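Conservación de superficies interiores
Unidad 4. Piedra natural: el mármol en viviendas

Apuntes de clase. Profesora: Nyokabi Mushi
Sesión del jueves

1. Qué entendemos por mármol

En el comercio se llama mármol a casi cualquier piedra que admite pulido. Para el trabajo de conservación esa definición no sirve. En esta asignatura usaremos el término en sentido geológico: roca metamórfica formada a partir de calizas o dolomías, compuesta sobre todo de calcita o de dolomita. El granito, la cuarcita y las pizarras quedan fuera y se ven en la unidad siguiente.

La consecuencia práctica es doble. La calcita tiene dureza 3 en la escala de Mohs, de modo que la arena de la calle, que es cuarzo en buena parte y tiene dureza 7, la raya sin dificultad. Además, el carbonato cálcico reacciona con los ácidos, incluso con los débiles: vinagre, zumo de limón, vino, refrescos de cola y muchos antical.

2. Acabados

Pulido. Superficie cerrada y reflectante. Realza el color y la veta. Es el más habitual en salones y recibidores.

Apomazado. Liso y mate. Disimula mejor el desgaste, pero deja el poro algo más abierto.

Abujardado y envejecido. Con relieve. Apenas se usan en interiores, salvo en escalones.
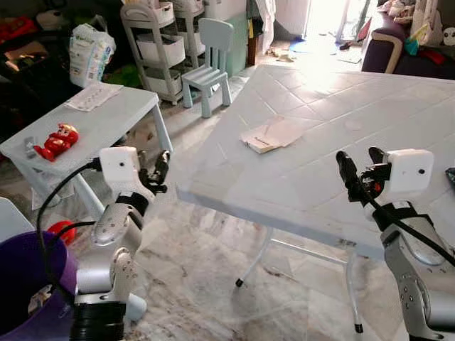 El brillo de un suelo pulido no es una capa añadida. Procede de la propia piedra, trabajada con abrasivos cada vez más finos hasta que refleja la luz de forma ordenada. En una habitación de uso corriente, con un suelo de mármol brillante, una mesa plegable blanca y bastantes cosas por medio, la inspección visual se complica: los objetos tapan parte del pavimento y sus reflejos se confunden con manchas. Por eso conviene despejar al menos una franja desde la ventana hasta la pared opuesta y mirar a contraluz, con la vista baja. Las zonas de paso aparecen entonces más apagadas que los rincones. Si no hay diferencia entre unas y otras, lo más probable es que el suelo se haya repulido hace poco o que tenga una cera encima.

3. Tipos de daño

3.1. Desgaste por abrasión. Es lento y se concentra en las entradas, delante del sofá y alrededor de las mesas de comer. Se previene con felpudo y con fieltros en las patas. El fieltro sucio es peor que no poner nada, porque retiene la arena y la arrastra.

3.2. Ataque ácido. Deja una marca mate, a menudo con el contorno de la gota o de la base del vaso. El error frecuente es tratarla como mancha y frotar con un limpiador más fuerte. La marca es una pérdida de material y solo se corrige con pulido.

3.3. Mancha por absorción. El líquido entra en el poro y oscurece la piedra. Las grasas son el caso típico en cocinas. Se tratan con cataplasma (apartado 5).

3.4. Mancha de óxido. Color anaranjado o pardo. Puede venir de fuera (una maceta con base metálica, por ejemplo) o del interior, si la piedra contiene pirita. En el segundo caso reaparece.

3.5. Sales. Polvo blanquecino en juntas y bordes, sobre todo en plantas bajas. Hay que buscar la humedad antes de tocar el pavimento – limpiar las sales sin cortar el agua es perder el tiempo.

4. Limpieza ordinaria

Barrer o aspirar antes de fregar, siempre. Mopa bien escurrida y detergente neutro, con pH próximo a 7, en la dosis del envase. Más producto deja película y el suelo pierde brillo. Cambiar el agua cuando se enturbie. Secar con un paño de microfibra si el agua de la zona es dura.

No se usan: amoniaco, lejía de forma habitual, salfumán en ningún caso, polvos abrasivos, estropajo verde. El vapor se desaconseja en suelos con juntas abiertas.
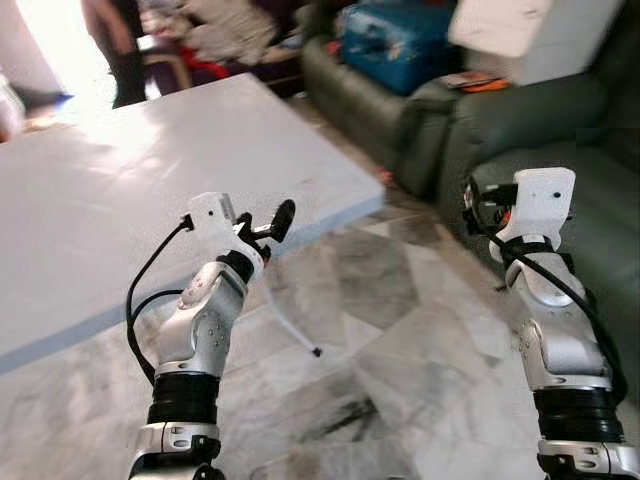 En las casas con suelo antiguo suele haber cera acumulada de muchos años. Para saberlo, rascar con la uña en un rincón poco visible: si sale una viruta blanda y amarillenta, hay cera. Se retira con decapante específico para mármol, por zonas pequeñas, aclarando dos veces. Hasta que no esté retirada no tiene sentido valorar el estado de la piedra.

5. Cataplasma para manchas de grasa

Material: carbonato cálcico en polvo o sepiolita, disolvente adecuado (acetona, con ventilación), espátula de plástico, film y cinta de carrocero.

Mezclar hasta obtener una pasta densa. Extender sobre la mancha, sobrepasando el borde. Cubrir con film, sellar y dejar actuar un día entero. Destapar y dejar secar sin prisa. Retirar con la espátula y aclarar con agua.

Puede hacer falta repetir. Probar antes en una pieza suelta o detrás de una puerta.

6. Caso para trabajar en grupo

Vivienda Rillby, planta baja. Salón de 30 m² con mármol crema pulido, colocado sobre mortero. La propietaria se queja de cercos mates junto a la mesa y de polvo blanco en el rodapié norte. Friega a diario con agua y un chorro de vinagre.

Se pide:
– Identificar los dos daños y su causa.
– Ordenar las intervenciones y justificar el orden.
– Redactar una hoja de mantenimiento de una sola cara, en lenguaje que entienda la propietaria.

Grupos de 4. Entrega en papel al comienzo de la próxima clase. El ejercicio se puntúa sobre 100 y la hoja de mantenimiento vale 30.

Para la práctica de taller hay que traer guantes de nitrilo y gafas. Las probetas de mármol las pone el centro.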